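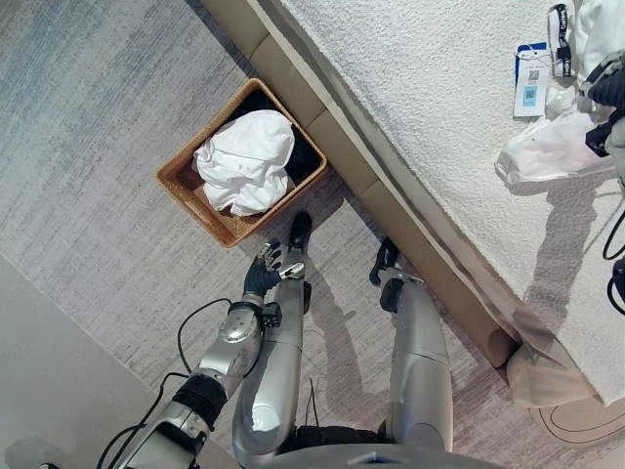
Laundry day at Jellside

I spent a morning watching a robot do the one chore I've been putting off for a week, and I still haven't done mine

I have a chair in my bedroom that exists only to hold clothes. They're too clean for the wash and too worn for the drawer, and by the weekend you can't see the chair. So when Astine invited people out to its open day at Jellside on 17th March, and the email had the words "bedroom tidying" in it, I said yes before I got to the part about parking. 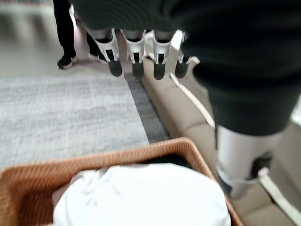
Corrie Malvane

Jellside is a low building behind a garden center, and I drove past it twice. Astine rents 2000 square feet there, and a good chunk of that is made up to look like places where people live. There's a kitchen corner and a stretch of hallway, but the bedroom was what everybody wanted to see (me included, I practically jogged). It has a real bed with a white spread on it and gray carpet on the floor. It felt a bit like a budget hotel, in a nice way!

There were 11 of us in my group, and we got a quick safety talk first: stay off the carpet, don't step on cables, don't reach for anything a robot is reaching for. Then we all shuffled in and tried to look relaxed.

The project is called Neva. The idea is a humanoid that can pick clothes up off a bed and get them into whatever you happen to keep laundry in. That last part is harder than it sounds to me. My own basket is a wicker thing with one busted handle, my sister uses a cardboard box, and a robot that only knows one kind of container wouldn't last a day in either house. So the team at Jellside swaps containers around. They've used wicker and boxy bins, deep ones and shallow ones, and they've been at it since November. The count on the whiteboard by the door was 1373 runs when I walked in. Someone had drawn a little sock next to it.

What surprised me was how slow it is. I'd been picturing something brisk, a kind of factory arm with legs. Neva takes its time. The arm comes over, stops, lines itself up a bit more, and then the fingers start to close. You find yourself leaning along with it, the way you do when somebody else is parallel parking. A woman next to me whispered "come on, come on" at a white cloth for what felt like a full minute.

Cloth is the worst thing you can hand a robot, one of the engineers told us. A mug is the same shape every time you see it. A shirt never lands the same way twice, and once you've picked it up it's a different shape again.
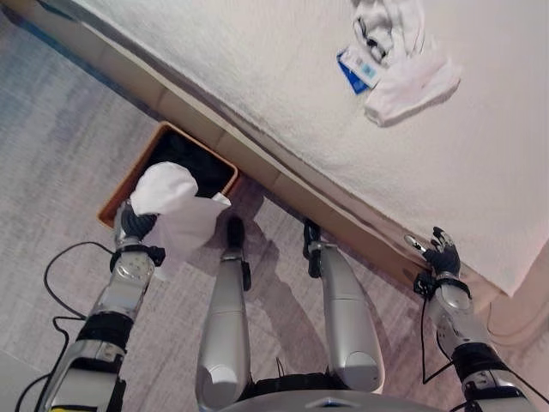
And letting go is its own problem, she said, which I'd never thought about in my life. You get a sleeve over the edge and the rest slides back out. Or the cloth hangs on a finger and comes up again when the hand does. At home I'd just shove it down and walk away. Neva has to learn the shove, too, and how hard a shove a wicker basket will put up with.

The software side has its own name, Lò, and I asked three different people how to say it and got three different answers. Lò is the part that looks at the pile and decides where to grab. They showed us a binder of clothes that had given it trouble, with 600 entries so far. Dark things on dark things are in there a lot. So are tights, and I felt seen. 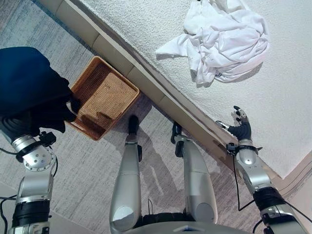 Navy in the left hand, the wicker basket still empty and one more piece on the bed.

We got to ask questions after, over coffee and some very good lemon bars. A man wanted to know about stairs (not yet). A kid wanted to know if it could find the other sock (also not yet, big groan from the room). I asked if it folds, and the engineer laughed and said she'd like it to get good at the basket first.

I asked what it would cost, too, and got a polite shrug. Astine isn't selling anything so far, and I kind of liked that they didn't pretend to have a date. They do plan to open the doors again once the kitchen corner is ready to show. Dishes next time, I'm told, starting with plastic ones.

Then I drove home and moved the clothes from the chair to the bed.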